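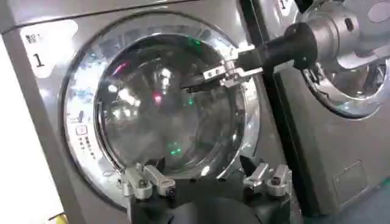 Hello from Forkden! Dec 3, 2020, and I owe you the second report on the Plurow laundry grant, so get comfortable, I have a lot to tell you. When we wrote the application in April the plan was one room at the Olari Street building where families could wash clothes for free, and I can say now that the room is open and people are using it. We went with front-loaders, silver-gray ones with the big round chrome-ringed door, mostly so we could fit a folding shelf over the top of them (the old top-loaders made that impossible, and I had been dreaming about that shelf for years). The plumbing passed on the second visit. The first visit was my fault, I had the wrong drain drawing printed out.

Now the numbers, which I know you want early. We have done 353 loads since opening. I told you in the application we would get to 500 by the end of the grant year, and I still think we will, even with the shorter hours. We lost most of the summer to the shutdown and then had to open by appointment only, one household at a time, with a gap in between for wiping down and airing out the room. That gap eats up the day. I'd love to shorten it but I'm not going to until the county says we can.

Money. The plumbing came in over what I budgeted and the electrical came in under, so they very nearly cancel out. What I didn't plan for was soap. I had assumed people would bring their own and most of them don't, or can't, so we buy it in bulk and portion it into jars. I'd like to move $700 from the printing line to supplies to cover that through the spring. We aren't printing flyers right now anyway (who would we hand them to?), so that money is just sitting there. If you need a formal budget change request, send me the form and I'll turn it around the same day.

Appointments are mostly made by phone. We did try the online sign-up you suggested and I'm glad we tried it, but it got very little use and a couple of families booked the same slot twice, so it's off for now. The phone works better, and it also means I get to hear how people are doing! A lot of them ask about diapers and school lunches while they have me on the line, and I've been passing those calls along to the pantry at Moon Street, who have been wonderful about it.

Things that are behind: the Spanish signs are written but not up yet. The bench for the hallway is on back order. The survey you asked for has gone out to 3 households as a test, and all of them told me question six was confusing, so I'm rewriting it before it goes any further.

For the next stretch I want to add evening hours, two nights a week to start. Several parents work days and have been asking since we opened. It means paying for someone to lock up, and I think there's room in the staffing line, but I'd like to talk it through with you before I promise anything to anybody. Could we find a time to call before the holidays? Mornings are best for me. Receipts and the load log are coming in a separate email.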